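How a Two-Armed Robot Picks Up a Sandwich

2 March 2023
By the Kitevcombe Workshop pages

A robot arm is a chain. It is made of stiff parts, called links, and moving parts, called joints. Your own arm is built the same way. The bone between your shoulder and elbow works like a link, and the elbow is a joint. Inside each joint of a robot arm is a motor. When the motor turns, every link after it moves too.

Kitevcombe is a shared workshop. People who belong to it use the same benches and tools, and some of them build things together. One of the builds is called Hitgate. It is a snack table with two robot arms. The goal is for the arms to take a snack from where it is kept and put it on a tray.

The arms are fixed at the back of the table, one on each side. They reach forward over the tabletop. Because they do not roll or walk, everything they need has to be within reach. The builders measured this first. They moved each arm slowly to its farthest point and marked the tabletop with chalk. Any place outside the chalk line was no use for snacks.

The hand of a robot arm is called a gripper. The grippers on Hitgate are black, and the one used for sandwiches has two fingers. The fingers move toward each other to close and away from each other to open. Two fingers are enough for many jobs. Try it yourself: pick up a pencil with only your thumb and first finger. Now try an eraser, and then a slice of bread. The bread is harder. If you squeeze too little it slips, and if you squeeze too much it gets a dent.

A robot has the same problem. It does not know that bread is soft unless someone puts that fact in its program. The number that sets how hard the fingers press is called the grip force. On Hitgate, grip force is set on a scale from 0 to 40. A full bottle of soda is set to 21. A sandwich is set to 3.

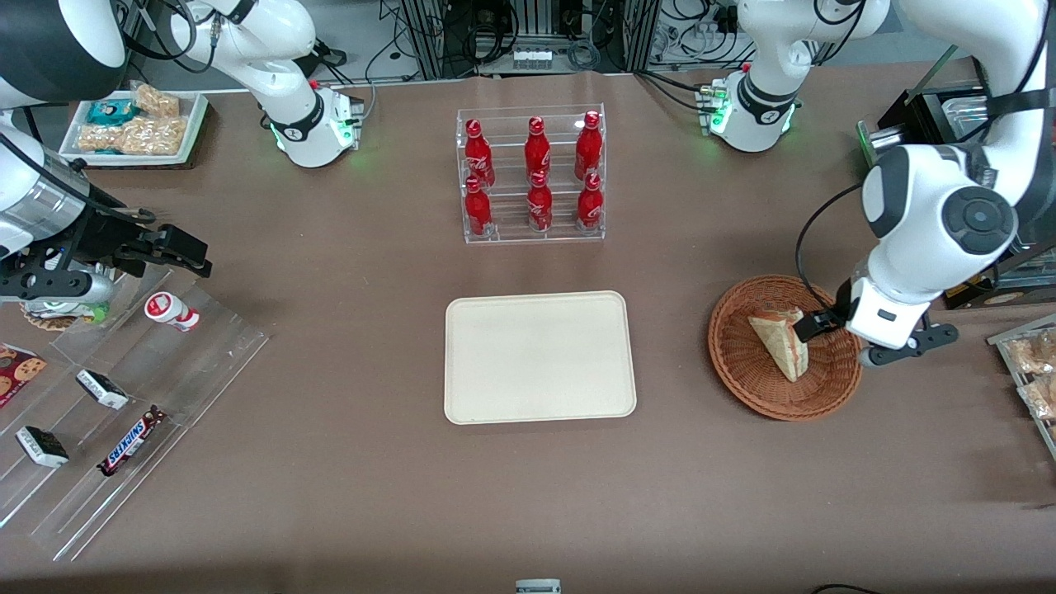

Shape matters as well as softness. A triangular sandwich has a wide end and a pointed end. If the gripper takes hold near the point, the wide end swings down and the filling can slide out. The program tells the fingers to close nearer to the wide end, where more of the weight is. The point at which a thing balances is called its center of mass. You can find it by resting a ruler on one finger and sliding it until it stays level.

Containers make a difference too. A basket has a rim, and the gripper must come down inside the rim without hitting it. A sandwich in a basket can also lean at any angle. On a flat shelf, things stay closer to where they were put. Clear plastic stands and racks are used for the bottles and bars. A bottle rack is the easiest for a robot, as each bottle has one place and always stands in it. A basket is the hardest.

How does the arm know where to go? It uses a list of positions. A position is a set of numbers, one for each joint, that says how far that joint has turned. The first Hitgate program had 7 steps:

1. Start with the arm raised and the gripper open.
2. Move until the gripper is above the basket.
3. Lower the gripper.
4. Close the fingers.
5. Raise the gripper.
6. Move until the gripper is above the tray.
7. Lower the gripper and open the fingers.

A list like this is called a sequence. The arm does the steps in order and does not skip any. It also does not check anything. If the sandwich has been moved a little to the left, the gripper closes on air, and then the arm carries the air to the tray and puts it down. This happened many times in February.

To fix it, the program needs information from outside. A part that collects information is called a sensor. A camera is a sensor. So is a switch that clicks when something touches it. With a camera, the program can work out where the sandwich is before step 3 and change the numbers to match. The Hitgate builders are adding this part now. It is slower to write than the sequence was.

The arms must also keep out of each other's way. Both can reach the middle of the table, so the program treats the middle as a place for one arm at a time. When one arm is over the tray, the other arm waits. Computer programmers call this a lock. The lock on a bathroom door does the same job.

Motors need power, and the program needs to send messages to them. Both travel through cables. A cable on a moving arm has to be long enough to let every joint turn all the way, but it must not hang down and catch on things. Most of the power strips and small devices are kept at the back of the table, away from the food.

There are rules for people as well. No one reaches over the table while the motors are on. One person stands beside the stop button during every test. Pressing it halts both arms. The bread is bought from Lo Presti, the bakery next to the workshop, and food that has been used in a test is not eaten.

A second table is planned, under the name Premulard. It will have one arm and will handle only fruit. An apple is firm but round, and a banana is curved, so the grip force list will have to be started again.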